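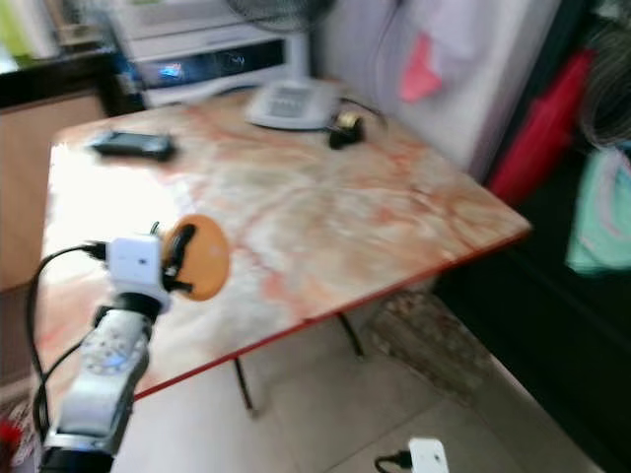 A white robotic arm with an orange disc in its gripper.

How to Get a Fire Report After a House Fire

By Ynyr Parry

If your home has burned, or the place next door has and your siding melted, you are going to be asked for the fire report. The insurance company will want it. So may your landlord, your mortgage company and the tax office. Most people have never requested one and do not know which office holds it. I worked the records counter in Verton before I started writing these pages, and the steps below are the ones I gave people who came to the window.

Fees, forms and office names change from town to town. Where I mention Verton or Cirkholm I am talking about those places only. Check your own department's page before you mail a check.

Know which report you need

A single fire can produce several records, and they may sit in different buildings.

The incident report is the basic one. It gives the address, the time of the call, which crews went, what they found and what they did. It usually has a line for the area where the fire began and another for the cause, though the cause is often marked "under investigation" or "undetermined" in the first version. This is the report most insurers mean when they say "the fire report."

The investigation report is longer. It is written by a fire investigator, who may work for the town, the county or the state fire marshal. It covers where the fire started, what was ruled out, who was interviewed and what samples were taken. If someone is suspected of setting the fire, you will probably not get this report until the case is closed, and sometimes not even then.

The police report exists only if police wrote one. They will have if there was an arrest, an injury, a threat or a fight over the property. It has its own number. Asking the fire department for it will get you sent across the street.

There is also the dispatch record, which shows the times of the calls and sometimes what the callers said. You rarely need it for a claim. You might need it if the timing is in dispute.

What to gather first

Write these on one sheet of paper before you call anyone:

The full street address of the fire, with the unit number
The date, and the time as close as you know it
The incident number, if a firefighter gave you a card
The name of the property owner
Your connection to the property (owner, tenant, neighbor, family member)
Your insurance claim number, if you have one

The incident number saves the most time. Crews often hand out a card or a folded sheet before they leave, and it ends up in a coat pocket or on the floor of somebody's car. Look for it. If it is gone, the address and date will do for a normal house fire. For an apartment complex with several alarms in the same month, give the building letter too.

Bring a photo ID. If your ID burned, tell the clerk that up front. In Verton we accepted a letter from the shelter or the insurance adjuster along with a second person who could vouch for you. Other offices take a temporary license printout.

Step 1: Find the office that holds the report

Start with the department that put out the fire. This is not always the one named on your town's website. On Pritchard Road, which runs along the Verton line, the first engine at a house on the east side often comes from Cirkholm. Both departments then write a report, and the one with the full account belongs to whoever was in charge at the scene.

Call the non-emergency number and say: "I need to request an incident report for a fire at this address. Does your department hold it?" If they say no, ask who does and write down the name of the person you spoke with.

If your area has a volunteer department, reports may be kept at the county.

Step 2: Ask whether the report is finished

An officer has to write the report and a supervisor has to approve it. In a small department this can be quick for a kitchen fire and slow for anything bigger. November is a bad month at the counter. Heating season starts, chimneys catch, and the paperwork stacks up.

Ask whether it has been approved. If it has not, ask what day you should call back. Do not pay for a copy of an unapproved report. You may end up paying again for the final one.

Step 3: Fill out the request

Most departments have a one-page form. Some have moved to an online system. Verton and Cirkholm both use one called Fomora, and the steps are the same in each: make an account, choose "Fire and Rescue Records," enter the address and date, upload your ID, and submit. You get a request number by email. Save that email, and check your spam folder if it does not show up.

On the form, there will be a box asking what you want. Be specific. "All records" sounds thorough, but it sends your request to every office in the building and slows it down. Write something like this:

"Final incident report for the fire at [address] on [date]. Please include any photographs taken by the department if they can be released."

If you also want the investigation report, put it on a separate request. That way a hold on one does not hold up the other.

Step 4: Pay the fee

Many places give the owner or tenant one free copy. Others charge by the page or charge a flat amount, and photos often cost extra. Ask whether a certified copy is needed before you pay for one. Adjusters usually accept a plain copy. Courts often do not.

Keep the receipt. Some insurance policies will pay it back as part of the claim.

Step 5: Read it when it comes

Sit down and read the whole thing before you forward it. Check these items:

Address and unit number
Owner and tenant names, and which is which
Whether the building is listed as occupied or vacant
Smoke alarms: present, absent, working or unknown
Area where the fire began
Cause
Estimated loss

The occupied or vacant line matters a great deal. Many policies cover less, or nothing, if a house was vacant. I have seen a house marked vacant when the family was away visiting relatives.

The loss estimate worries people more than it should. It is a quick guess by an officer standing in the yard. I remember a garage fire where the report said 2000 dollars for contents and the owner's own list came to 3000. The insurer worked from the list and the receipts.

Step 6: Ask for a correction if something is wrong

You can ask for facts to be fixed. You generally cannot make an officer change an opinion. A wrong apartment number is a fact. The cause of the fire is an opinion, though a department may revise it if new information comes in.

Send a short letter or email with the incident number, the line that is wrong, what it should say, and a copy of something that proves it - a lease, a utility bill, a deed. Ask for the corrected version or an added page. If they add a page, make sure your insurer gets both.

If your request is refused

A refusal should come in writing and should name the reason. The usual one is an open investigation. If that is yours, do these 2 things:

Ask for the basic incident report with the protected parts blacked out. Most offices can release that much.
Give your adjuster the investigator's name and office phone number. Adjusters can often confirm what they need directly.

If someone has been charged with setting the fire, call the prosecutor's office and ask for the victim services desk. They can tell you the status of the case and whether you may ask for restitution. Do this even if you are insured. Your deductible can sometimes be included.

If you think the refusal is a mistake, look for the appeal instructions at the bottom of the letter. There is normally a deadline. Mark it on a calendar the day the letter arrives.

If the report is about someone else's fire

Neighbors can usually get the incident report, though names and phone numbers may be removed. Say on the form that your property was damaged and attach a photo of the damage. Renters can request the report for their building without going through the landlord.

People also come in after reading about a fire in the news. In most states the basic report is a public record once it is approved, and you do not have to give a reason for wanting it. Expect to pay the fee, and expect to wait behind the people who lived there.

Keeping your copies

Make 2 paper copies and keep one somewhere other than where you are staying. Scan the report or take clear pictures of every page, including the blank-looking ones at the back, which may carry the approval signature. Put the incident number, the claim number and the request number together on the front of the folder. You will be reading them out over the phone for months.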